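Home | Guides | Storage | Small Parts | Contact

Sorting Bar Blocks Between Two Bins

By Seon-mi Ma
November

This guide covers a two-bin method for sorting narrow bar-shaped blocks by color. It applies to counting bars, building bars and similar pieces that are long in one direction and narrow in the other two. Cubes and plates stack and slide differently and are covered in the small parts guide.

What you need

Two rigid bins of the same size, open at the top. A soft brush. A damp cloth. A roll of masking tape and a marker. A flat tray, if you intend to check pieces before they go back into storage.

Bins with smooth walls are preferred. Ribbed walls hold narrow pieces upright in the grooves, and these are easily missed on the last pass. At the Pledville workroom we use plain gray bins and have stayed with them through several changes of shelving. The Nastau shelf takes two side by side on the lower level with 2 inches to spare.

Preparing the bins

Empty both bins and turn them over to clear any dust. Brush the corners first, then the floor. Wipe the walls with the damp cloth and let them dry before loading. Small amounts of water under a bar make it stick to the floor, and painted pieces may mark.

Worn bins can still be used. Scuffing on the floor or walls has no effect on sorting as long as the surface has no raised edges. Run a finger along any scraped area. If it catches, sand the spot with fine paper and wipe again. A crack is a different matter. Mark both ends of it with tape and check at the next cleaning. If the crack has passed the tape, take the bin out of service.

Place one bin directly behind the other with the long walls parallel. The front bin is the source. The rear bin receives the first color. Leave no gap between the rims wide enough for a bar to drop through.

Loading

Pour from a low height. Bars dropped from above the rim bounce and tend to land against the walls, where they are slower to pick up. Load no more than will lie in a single layer. For full-size stock from the Boros cabinet we load 40 pieces at a time. For practice, or to check a new layout, a handful is enough.

After loading, shake the bin once from side to side. Pieces should lie flat or nearly flat. A few will come to rest against a wall or against each other.

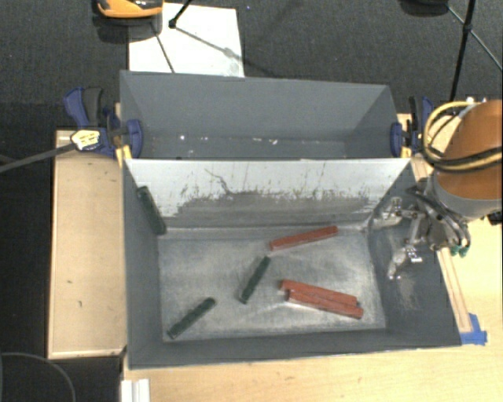

Three red and three green bars in the front bin. One green bar is leaning in the rear left corner.

Order of picking

Choose the color to be moved before touching anything. Changing color partway through is the most common cause of mixed bins.

1. Take the isolated pieces first. A bar with clear floor on both sides can be gripped across its narrow width without disturbing its neighbors.

2. Take leaning pieces next. Grip near the upper end and lift straight up. Pulling a leaning bar toward the center drags the lower end along the floor and may push it under another piece.

3. Separate touching pairs. When two bars lie side by side along their lengths, slide one lengthwise until its end is clear, then grip that end. Do not pry them apart from above. If one is partly hidden behind the other, move the exposed one first.

4. Finish with the corners. Tilt the bin toward you by 15 degrees if pieces will not come free.

Grip each bar at the middle wherever possible. End grips are acceptable for leaning pieces and for pairs, but the bar will swing and should be steadied before it crosses the rim.

Placing in the rear bin

Lower each piece to the floor of the rear bin before releasing. Lay bars parallel to the long wall, starting at the far side. A second layer may be added at right angles to the first. Do not go above half the wall height.

Once the first color is out, look over the front bin from two sides. Dark green and dark gray are close under poor light, and a green bar tight against a wall can pass for shadow. Add a lamp if the room light comes from one direction only.

The second color can remain in the front bin. Label both bins on the outside of the near wall, below the rim, where the tape will not be rubbed off by the shelf above.

Returning to storage

Transfer each color to its own Ullari drawer. Write the total on the drawer card. Our full set is 231 pieces, and the card is corrected only after a second person has repeated the count. Damaged bars go on the flat tray and are entered separately.

Stack the empty bins with the floors dry. If they are to be stored longer than a month, place a sheet of paper between them.

Questions about this guide: use the contact page | Copyright Seon-mi Ma | Back to top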